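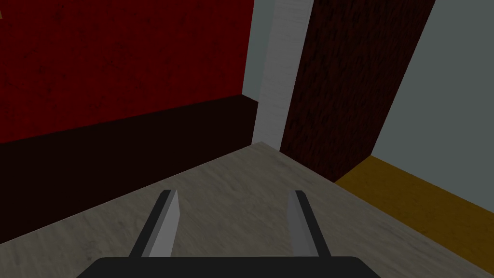 The open gripper in a simulated room, with a red wall to the left.

Parts supplier Jakix will have its warehouse crew rehearse new picking jobs in simulation before any robot runs them on the floor, the company said on 2 Mar 2023. The change affects 200 employees at the Stodia site.

Pickers will spend part of each shift at a screen, checking how the gripper moves through a simulated room and flagging approaches they consider unsafe or too slow. 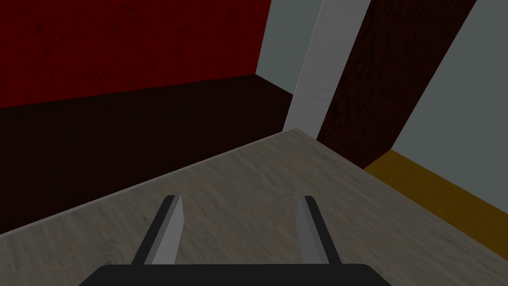
Night work on the small-parts line ends in April, and the 20 people on it move to days. Their night bonus will be paid through the summer.

Tomás Ó Conaill, who represents the pickers, said members welcomed the day hours but wanted the screen work graded as skilled. "They're training for a different job, and the pay sheet still says picker," he said. Talks on grading continue.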